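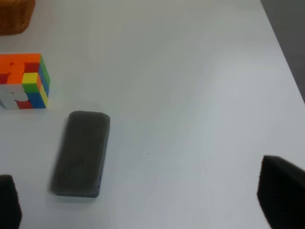
When a robot joins the team
How robots are changing one packing shed, and what the workers think about it

At Lovport, a town near the coast, there is a shed where fruit gets packed into gift boxes. The company that runs it is called Caleo. On a busy day 600 boxes leave the loading dock. For a long time every piece of fruit in every box was put there by a person.

Now some of that work is done by robot arms. The workers have named two of them. One is Yeom and the other is Ola.

What does a robot arm do?

A robot arm does a job that sounds easy: pick something up, move it, put it down. Your own hand does this all day without you thinking about it. For a robot it takes a lot of practice. It has to work out where the thing is, how wide to open its fingers and how hard to squeeze.

Before an arm is given real orders, it practises at a plain white table. The people training it put out all kinds of things, such as a puzzle cube or a soft block, so it learns that not everything has the same shape.

Fruit is the hard part. A mango is smooth, heavy at one end and easy to bruise. If the fingers close too far, the skin gets marked and the mango can't be sold.
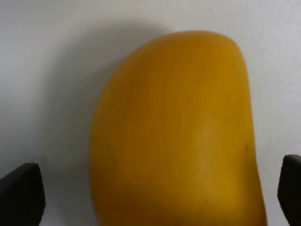

If they don't close far enough, it slips. Each mango is a slightly different size as well, so the robot can't use the same squeeze every time. Yeom did 1,000 practice pick-ups before it packed its first box.

What changed for the workers?

Caleo has 82 people in the shed. Before the robots came, most of them stood at the packing bench for the whole shift. Reaching and twisting all day gave many of them sore wrists and shoulders. Now they spend part of the day at the bench and part of it on other jobs.

Some check the fruit for spots and soft patches. Some fix the arms when they stop. A group of 4 workers has been trained to teach the robots new tasks, and they are paid more for it. 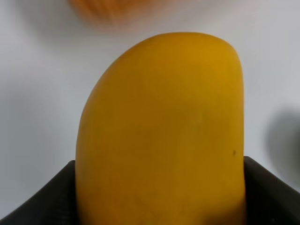 Round, smooth shapes take careful finger work.

Is everyone happy about it?

No. Some workers like the new jobs. Others liked the old way, when they could chat across the bench while they packed. The arms are noisy, and people have to stay behind a yellow line while they are moving.

Some people also worry that there will be fewer jobs later on. Caleo has said it won't cut any jobs this year, but it hasn't made a promise about the years after that. The workers have asked for a meeting every February to talk it over.

Words to know

Automation: using machines to do work that people used to do.
Gripper: the part of a robot arm that holds things.
Shift: the hours a person works in one go.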